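We use cookies to remember your preferences and to count visits. Accept all | Manage settings

Pulledden Post
Posted in January by Tamsin Rakena

Tables dressed and hall filling up as winter supper comes back to Pulledden

I popped into the Pulledden hall yesterday meaning to stay five minutes and get a quote, and I came out two hours later with a thimble in my coat pocket (sorry, Trudy, I'll bring it back!). The winter supper is on again after a year off for the roof, and the setting-up is well under way.

Trudy Whitelaw is in charge of the tables this year. She has strong views on tablecloths, and the main one is that white is finished. "You spend the whole night watching somebody's gravy," she told me, and I can't argue with that, having once been the somebody. So it's dark burgundy for everybody, bought as one enormous roll from Holtik, the fabric place out past the roundabout, and hemmed over the Christmas break on two sewing machines and one very patient ironing board. The roll and the thread came to £388 all told, and the cloths go into the hall cupboard afterwards for anyone who's hiring the place.

There are 20 tables to dress. I was handed one end of a cloth and told to walk backwards, which I did, straight into a stack of chairs.

The burgundy looks lovely, I must say. I'd worried it might feel a bit gloomy on a winter's evening, but put a few flowers on it and it comes alive. Pale pinks and purples sit so nicely against it, with a bit of red and one good bright yellow to stop it all getting too polite. Lorraine Lockyer is doing the flowers, and she wants the bunches kept small so people can see who they're talking to. At the last supper I spent the whole soup course chatting to a gladiolus.

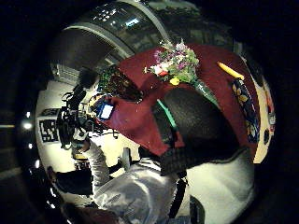 Lorraine started out with a proper plan for every table, drawn up in felt tip, and dropped it by mid-morning when she saw what the growers had left her. She's now going by eye and I think it's better for it. She also told me to cut the stems shorter than feels right and then cut them again, so that's my kitchen windowsill sorted for the spring.

There was a fair bit of debate over how to finish the edges. Trudy likes a plain hem. Lorraine found a length of navy stuff printed with yellow flowers in her own sewing box and fell for it on the spot, and I'm on her side, because navy and burgundy together is just gorgeous and the yellow picks up the flowers. There isn't enough for every table, mind you, so don't all rush for the same seats!

Food is being done the usual way, with everyone bringing a dish and the hall providing pies. Bevan Sutcliffe from Sutcliffe the butcher's has promised the pies again, meat at one end of the counter and cheese and onion at the other, and he has asked me to say in print that the cheese and onion ones will be labelled this time. Plates and cutlery are on loan from Ustora, who are also dropping off a hot cupboard for the afternoon.

Then there's the singing. Lachlan Rutherford has talked his way into running it, and says he'll stick to songs people know. He said that the year before last as well and we got a sea shanty with eleven verses, so we'll see.

Money from the night goes to the hall's heating. The last supper raised £1202, which paid for the new radiators along the kitchen side, and anyone who sat over there with their coat on will know how badly those were wanted. The stage side is next.

Tickets are £5 on the door or from the butcher's, and under-tens come in free. Doors open at half past six and pies come out at seven. Bring your own drink and your own glass if you're fussy about glasses. If you're bringing a hot dish, put your name on the bottom of it, as there are still three casserole lids in the kitchen from last time and one of them is rather a nice one.

Trudy could still do with a few pairs of hands for the ironing, any morning from ten. There's tea, and the hall is warm on one side at least.

Got a story for us? Ring the newsdesk or drop a note through the door.
© Pulledden Post. All rights reserved. | Contact | Back to top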